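Re: [skyrme-teachers] Workbook for the evening B1 group?
From: Chaltu Assefa
October 15, 2020

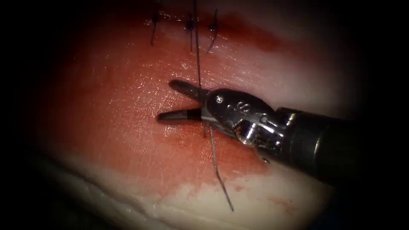
Csenge, I've taught out of both editions of the Pavine workbook and my short answer is to keep the old one if you can still find enough copies. The new one has a nicer cover and a unit on podcasts. The grammar pages are the same grammar pages, moved so that your answer key no longer matches anything. Unit 2 now opens with sequence words (first, next, after that), and the task is to explain a process from your own job using one picture. I have two nurses in my group. The picture at the top shows a closed incision with suture knots along the seam and blood smeared over the tissue below it. It did produce the best passive sentences of the term ("the thread is tied, the end is left"). It also produced a very quiet coffee break.

> Csenge Jakab wrote:
> Hi all, Greltetti is offering us the revised Pavine
> workbook at a discount if we order 50 or more. Has
> anyone used it with adults? Mine are mostly shift
> workers and they do their homework on the bus, if at
> all. Also, is the audio still on a disc? I no longer
> own anything with a slot in it.

On the audio: it's online now, behind a code printed inside the back cover. The code works once. If a student types it in on a cousin's phone, that cousin now owns the listening exercises. I wrote to Greltetti in June and got a friendly reply telling me to check the inside back cover.

Adults on a bus will do the vocabulary pages and skip the writing. Mine do, anyway. The gap-fills are short and the print is big enough to read while standing. The writing tasks want 150 words on topics like "My Ideal Gadget," and I've had grown men with mortgages hand in a blank page over that one. I swap in a complaint letter to a landlord and can't get them to stop.

There are mistakes, too. Page 39 has two right answers for item 4 and the key gives neither. The word list claims 4,000 entries, a total you can only reach if you're willing to treat "run" and "running" as strangers.

If you do want something new, look at Drevia before you sign. Their workbook is ugly, gray from start to finish, but every unit has a review page that does review the unit. They'll also sell you a single copy, so you can find out what's wrong with it before buying the other 49.

I have a spare Pavine teacher's book, old edition, with my notes in the margins. Some of the notes are rude. I can leave it in your mailbox at Skyrme if you want it.

Chaltu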